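November 28, 2025

# Open day at the Lasa design school

I went to the fall open day expecting a sales pitch and got one, with some good student work tucked behind it. The architecture program has the top two floors of the old Zawadzka building, and visitors are sent up in groups by a side stair that smells of fresh paint.

The welcome talk ran 40 minutes. A lot of it concerned "making" and very little concerned buildings. We were told that 87 students are enrolled across the studios, and that every one of them gets a permanent desk. I asked whether that included first-years. It does, as of April, if the new partitions go in. So, no.

Second-year reviews were open to the public, and I'd come mostly for those. The brief was a small branch library on a sloping lot next to a bus turnaround. I sat through 6 presentations. Four of them put a big stair in the middle with people sitting on it. I have been looking at drawings of people sitting on stairs for a long time now and I would like to meet a librarian who asked for one.

The exception was Efe Obi's scheme, which kept everything on a single level and cut it into the hill, with the book stacks against the earth side and the reading room facing the buses. The section was clear. His model had been glued in a hurry and one wall was leaning, but you could see how the daylight would get in. One critic wanted to know where the "moment of arrival" was. Obi pointed at the door.

Solange Rey, who runs the second-year studio, defended the sloping site as a teaching tool. Fair enough, though I'd have liked to hear a single question about drainage. Water came up once all afternoon, and that was about a reflecting pool.

Between sessions we were walked through the workshops and support rooms. The laser cutters are good and there are enough of them. The casting room has better ventilation than most I've seen. The materials library, paid for by a supplier called Visness, is a wall of drawers holding mainly Visness products.
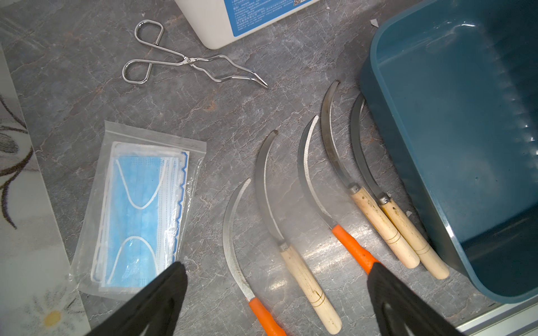 *Tongs and a white container on a marble counter.*

Then the software demo. Plisten is supposed to take a site survey and a list of rooms and hand back floor plans, and the school has it on every machine. The demonstrator produced 5 library plans while we watched. In two of them the restrooms opened straight onto the children's area, and a third had no way to reach the staff room from inside. He called these starting points. A student behind me muttered that she'd spent a week fixing one.

Costs were on a handout that left out printing and model materials. I asked at the desk and was told it "varies a lot by student," then given a tote bag.

If you're thinking of applying, skip the talk and go straight to the reviews. Ask to see the third-year room too, which wasn't on the route. The door was open when I passed, the desks were crowded, and the drawings pinned up there were tougher than anything in the lobby display. Parking is behind the building and fills early.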